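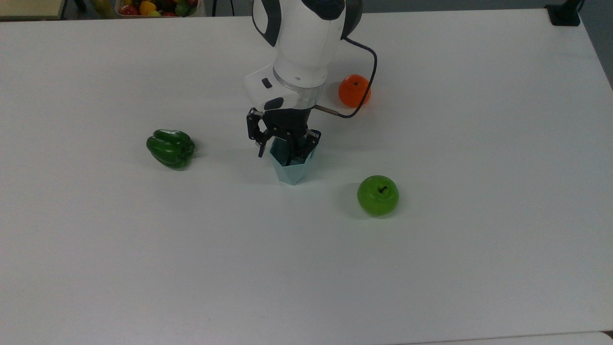

Surely the arm could run by itself all Saturday while the table crew went to lunch, one reader of the March draft objected, seeing that the Clestel brochure says "unattended operation" on its front page.

It does say that. The brochure also says "handles everyday objects with ease," and we have watched it try. For the open day at Zurnberg, treat the demo as attended at all times and follow the steps below. They replace section 3 of the Drelosov set-up sheet, which was written for a different table and a much quieter room.

## Setting up the pick-and-place table

**Before you start.** You need the arm with its two-finger gripper, the faceted blue cup, and the fruit and pepper. Allow 18 minutes. The Drelosov sheet allows 9, and we have never met that figure with visitors in the room.

1. Wipe the table and let it dry. Crumbs and water spots confuse the object finder more than the sales literature admits.

2. Check that the arm is in its parked position and that the stop button is within reach of the person running the table. If you have to lean across the table to press it, move it.

3. Run the gripper open and closed with nothing in it. Listen for clicking. A gripper that clicks will still pass the Clestel self-test, so don't take the green check mark as proof of anything.

4. Follow the cable with your eyes from the wrist back toward the upper arm. It should have slack at every joint and should not catch when the wrist turns.

> **Caution:** Keep hands, sleeves and lanyards off the table whenever the arm is powered. The Horrocks controller has a contact-stop feature. Do not demonstrate it on a visitor, and do not let a visitor talk you into demonstrating it on yourself.

5. Put out the fruit and the pepper with clear space on all sides. The software has trouble with objects that touch. Visitors will push them together to see what happens, so check the spacing before every run.

6. Place the cup within easy reach of the arm. Standing it up is the easy case, and it's the only one the promotional video shows. We also ask you to run it lying on its side at least once an hour, because people will want to know and they should get to see the answer.

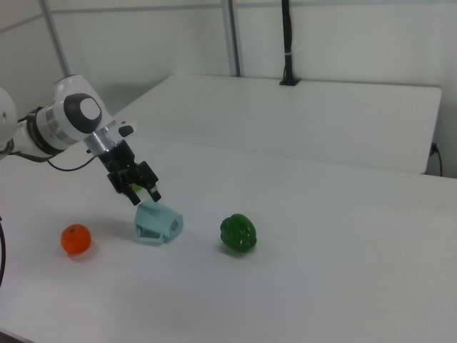

7. For the sideways run, start at low speed and stay there. Clestel offers 3 speed settings. The fastest looks good from across the hall and leaves you no time to react.

8. If the gripper misses, let it try again once. After 2 misses, stop the arm, reset the cup by hand and say out loud that it missed. Please don't nudge the cup into place while the arm is moving -- it is unsafe, and the people in the front row will notice that you did the robot's job.

**Note on the cup.** It is light and it gives when squeezed. Set the grip force at the low end and raise it one notch at a time. Too much force leaves creases, and a creased cup behaves differently on the next run. Keep spares behind the table.

**Note on lighting.** Glossy produce, peppers above all, throws highlights that move when the room light changes. If the hall lights are dimmed for a talk, expect the object finder to get worse. Run the calibration again afterward, whatever the status line tells you.

### Checking the hold

9. Once the fingers have closed, pause the run and look before you allow the lift. The cup should sit square between the fingers with its opening up. If it leans, release and start over.

10. Lift a short distance, pause again, then let the arm carry the cup to its drop point. Keep the path clear of the produce. The planner claims to go around obstacles, and most of the time it does.
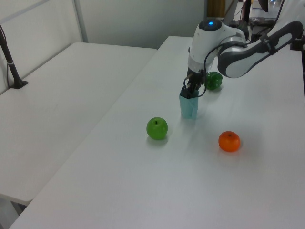 *Cup held upright by its rim, with the apple, pepper and citrus fruit spaced apart on the table.*

11. Lower the cup all the way before opening the gripper. The default release height is too generous. Change it under Clestel > Motion > Release, and check it again after any restart, as the setting does not always survive one.

### What to tell visitors

Stick to what they have watched the arm do. If somebody asks whether it could load a dishwasher or sort a grocery order, tell them this set-up has not been tried on either. Drelosov has supplied a card of suggested answers. Leave it in the box.

Keep a tally sheet at the table with a column for misses as well as a column for picks. Write down every run, including the embarrassing ones and any run you stopped by hand. Last time only the good runs were noted, and the sheet was no use to anyone.

### Closing down

12. Finish the current run, park the arm and switch off at the Horrocks controller before you pull any plug.

13. Take the produce off the table. It has been handled all day and should not go back to the kitchen.

14. Copy the tally to the shared folder. Leave the paper sheet clipped to the controller for the morning crew.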